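Reseña: plancha de vapor vertical Semell, la chica

La tengo hace 4 meses y la uso casi a diario, asi que algo puedo decir. Escribo rápido porque me lo han preguntado varias veces por mensaje y prefiero dejarlo acá. Compré la blanca. Había una verde agua más linda pero no quedaba.

Contexto: trabajo en atención al público, uniforme oscuro, mucha ropa negra. Lo negro lo delata todo. Pelusa, brillo, marca de agua. Si un vaporizador anda mal, en lo negro se nota al tiro.

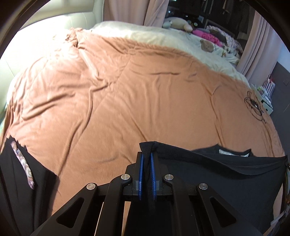
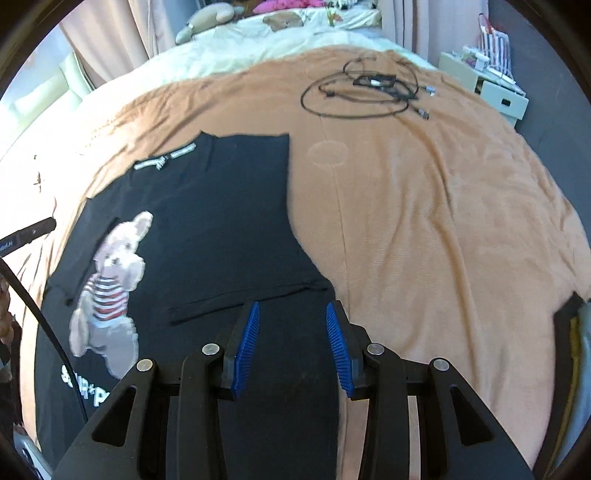
Lo bueno primero. Calienta rápido. Enchufo, me lavo los dientes, vuelvo y ya está tirando vapor. El cable es largo, llega del enchufe del pasillo a la puerta del clóset sin alargador. Pesa poco con el estanque a la mitad. Lleno ya es otra cosa, se cansa la muñeca y hay que cambiar de mano.

En viscosa y poliéster, excelente. Dos pasadas y listo. Vestidos, blusas, forros, todo eso que con plancha normal queda brilloso. En algodón grueso, más o menos. En lino, olvídense. Lo intenté con un pantalón de lino y terminé sacando la Fokholm vieja de mi mamá, que pesa como un ladrillo pero plancha de verdad.

El estanque. Acá viene mi reclamo. La caja promete hasta 15 minutos de vapor continuo y a mí no me dura eso ni de cerca. Para una camisa sobra. Para la ropa de la semana hay que rellenar 2 veces, y la tapita de goma es durísima, me rompí una uña. Además si la inclinas mucho hacia adelante escupe. Gotas gordas. En tela clara se seca y chao, en el negro me dejó un cerco que tuve que repasar con un paño húmedo.

Con agua destilada escupe menos. Oriana Ledesma, la de la tienda, me lo dijo cuando la compré y no le hice caso. Tenía razón.

El accesorio de cepillo: sirve para abrigos, levanta la pelusa. El clip para los pliegues se me salió al segundo uso y ahí quedó en el cajón. El guante que trae es finito, quema igual, usen otro.

Ruido, poco. Olor a plástico los primeros días, después se va.

Me costó 32 lucas en Henríquez, en oferta de noviembre. A precio normal no sé si la compraría. Renato tiene la Skastari, que es mas cara y con estanque más grande, y la verdad el vapor sale más parejo. Pero es un armatoste, no cabe en una maleta de cabina ni a palos. La mía ya viajó y volvió sana.

Servicio técnico no he usado. Melina Gavalas sí, por la manguera de otro modelo, y le contestaron por correo al otro día. Punto a favor.

Nota: 4 de 5. Le saco una por el estanque y la tapita. Si planchan mucho lino o sábanas busquen otra cosa. Si alguien sabe dónde venden la tapa de repuesto me avisa porfa, que la mia ya está medio suelta.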